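Filed under: List Archive > Kitchen & Garden Swap

Re: the bake table, who is bringing what

Sorry all, typing this between two calls. Quoting the bit I'm answering:

> Prurnombridge hall is ours from noon. Can we settle
> pies vs. quiche before the Wunine newsletter goes out?
> And does anyone still have root veg from February?

Root veg yes, a crate of parsnips in my garage, a bit bendy but fine for soup. Pies, see below.
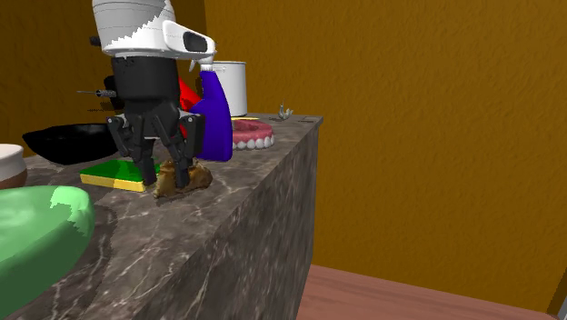
What time do bakers drop off?
Any time after 11, side door.

Tables seat 14 each. Hall takes up to 100, so dont panic about chairs. Skimilska bakery said they'd lend trays, need them back same night, washed. Savory stuff on the left as you come in, sweet on the right. Label nuts please!!
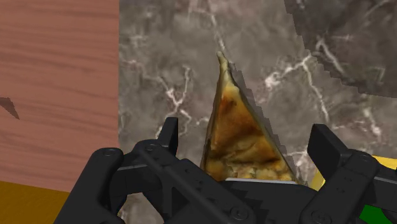 How big should the slices be?
Cut a standard pie in eight, a deep one in ten.

Price is still open. I say keep it low and put a jar out. Last year we fussed over change for an hour and the soup went cold.

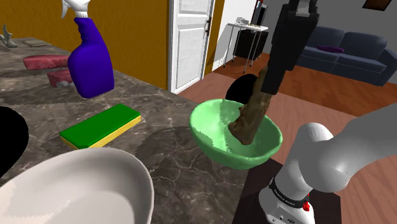 Stavros Hoxha

PS forgot, the Nikolaidis farm stand has onions, 15 lbs set aside under my name. Somebody with a car? Also teh big ladle is missing again.

Comments (3)

marge_p: I can get the onions. Which gate?

Dell: Ladle is at my house, sorry. Bringing it.

tomk: Ten slices from a deep dish is stingy. Eight.

We use cookies to remember your list settings. OK / Manage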